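Gathering Demonstrations, Handout 3
Notes by Brittany Cloutier, revised 2020-02-29

Okay, so last time we talked about what a policy learns from, and I promised we'd get our hands dirty. This week it's the drawer task! You hold one gripper in each hand, you do the job yourself, and the recording becomes the example. I love this part of the course (maybe too much, Bořivoj says I go on about it).

The setup is a small parts organizer with nine clear drawers and a couple of foam earplugs. Small soft things are a great test, they squash and roll and make you slow down.
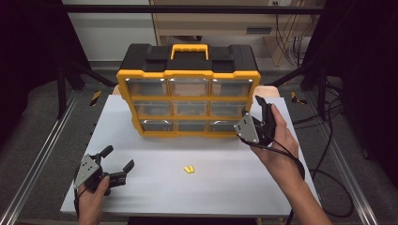 1. Before you record

Put the organizer toward the back of the table and leave yourself room in front. Check that both cables run free along your arms, then open and close each gripper a few times. Say the task out loud once. It feels silly, but I mix up left and right far less when I do it.

2. While you record

Go at the speed you'd want the robot to go. If you fumble a drawer, recover and carry on, because a policy that has never seen a recovery won't know how to make one. Only stop if you've dropped something on the floor or a hand has drifted out of view. Between takes, turn the organizer a little, or slide it a bit, so we don't end up with 80 copies of the same motion.

The drawers on the right side are the ones people rush. Come at them slowly, line up with the corner, and keep the other gripper open and ready out front.

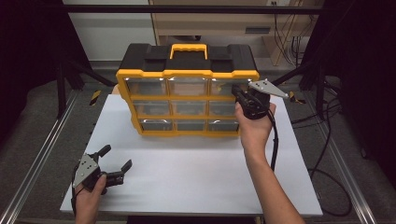
How many demonstrations does each pair need to hand in?
Each pair hands in 80, and we pool everything into one set of 245 with the leftovers from my own practice runs. Send yours in the Ovden folder with both names on it.

3. After you record

Watch 7 of your takes all the way through, picked at random, and write one line on each (what worked, what you'd throw out). Bořivoj Sýkora will go over labels in the next session, so leave the label column blank for now. Last May's group filled it in early and we had to redo 19 of them. Bring questions!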